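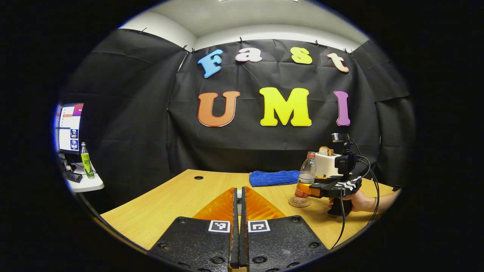 The demonstration booth at Coltthorpe, with toast.

Coltthorpe Open Lab: A Trip Report

The bus from Gededlow drops you at the wrong end of the Coltthorpe site, so the first thing I learned about the future of automation is that it is a long walk from the road. By the time I found the Amano Building it was 10:40 and the welcome talk was over. There was a sticker for my jacket and a sheet of safety rules to sign. I signed it on my knee. Remember the sheet, it comes back.

I had gone mostly for the household tasks booth. It's a small space hung with black cloth, with FAST UMI across the back in foam letters of the kind you'd buy for a nursery door. On the table were a toaster, a folded blue towel and a bottle standing on a cork coaster, and I have to say the coaster won me over. I've been to a lot of robot demos and very few of them were worried about rings on the wood.

There's no robot in the booth. People pick up a hand-held gripper with a camera on it and do the chore themselves, over and over, and the recordings go off to train an arm that lives in another room. The orange fingers are soft and ribbed and give when you squeeze something. Each finger pad has a printed black-and-white square on it, and the software works out how far apart the fingers are by watching those two squares. I was allowed a turn. I moved the towel. I moved it back. My wrist was surprised by the weight after a few minutes, and I gained new respect for whoever spends a whole afternoon on toast.

After that we were taken down the corridor to see the arm.

The arm is called Illness. Our guide said it was named by a vote, and that the vote would not be repeated. It is bolted to a steel bench behind a waist-high barrier, and it had been trained, we were told, on 1,000 recordings of somebody picking up a bottle and setting it down on a coaster. Every pickup in the set had been done by hand, in a booth like the one we'd just left.

The first run was lovely. Illness reached over, took the bottle by the middle, carried it six inches and put it down on the coaster slightly off center, the way I would. People clapped. A child asked for it again.

On the second run it reached over, took the bottle by the middle, and kept closing. The plastic crackled, then the cap let go, and a good part of the contents went over the bench and the near side of the barrier, and from there onto the sticker on my jacket. Illness carried what was left six inches and put it on the coaster, dead center this time.

Then it went back for another bottle, and there wasn't one, so it gripped the place where the bottle would have been.

The guide hit the red button on the barrier. The arm carried on. The guide hit it again, in the manner of someone at a crosswalk. A colleague came out from behind a desk and hit a different red button on the wall, and everything in the room stopped, including the coffee machine.

We were moved back behind a yellow line I had not noticed until then. I got my safety sheet out. Rule 2 says: "In an emergency, press the nearest red button." We had pressed the nearest red button. I don't want to be difficult about it, but the sheet had my signature on it.

To Coltthorpe's great credit they did not hustle us off to the gift table. They told us what they thought had happened, came back at the end of the day and told us again with corrections, and the second version is the one I've used.

The squeezing came from the recordings. On one of the hand-held grippers, a printed square had been replaced after it peeled, and the new one had been stuck on a little too far out. Everything that gripper recorded had the fingers wider apart than they were. Illness learned to trust those numbers and, faced with a real bottle, went looking for a grip that only existed on paper. When they went back through the set, 700 of the recordings had come from the gripper with the crooked square. The first run worked because the bottle happened to be a stiffer one. I asked whether anyone checks the squares. They are checked when they're stuck on, by eye. There will be a jig.

The button is the part I'd lose sleep over. The barrier had been moved in from another bay in May, and its stop was still wired to the equipment in that bay. So each time the guide slapped it, a perfectly innocent conveyor two rooms away came to a halt, and somebody over there walked across and reset it. They had been doing that on and off for a while, apparently, and had put it down to the conveyor.

It was a spilled drink, and the arm is a small one that moves at the speed of a tired waiter. Even so, the stop had never been tested against the arm it was standing in front of. It had been tested for its light, and the light worked beautifully.

By the afternoon session Illness had a paper sign on it and a chain across the door. The barrier button wore a strip of tape saying NOT CONNECTED, and I thought that was the most useful label I'd seen all day. The booth stayed open and stayed busy, with a line of people waiting to lift a towel.

Practical notes for anyone going next year. Lunch is sandwiches and they run out by 12:30. The restrooms in the Amano Building are on the upper floor only. There's a good talk on soft fingers in the side room that wasn't on the printed schedule, so ask at the desk. Wear a jacket you don't mind washing. If you get as far as the arm, ask them to press the button before they start it, and watch which machine stops.

The last bus back to Gededlow goes at 5:15, from the wrong end.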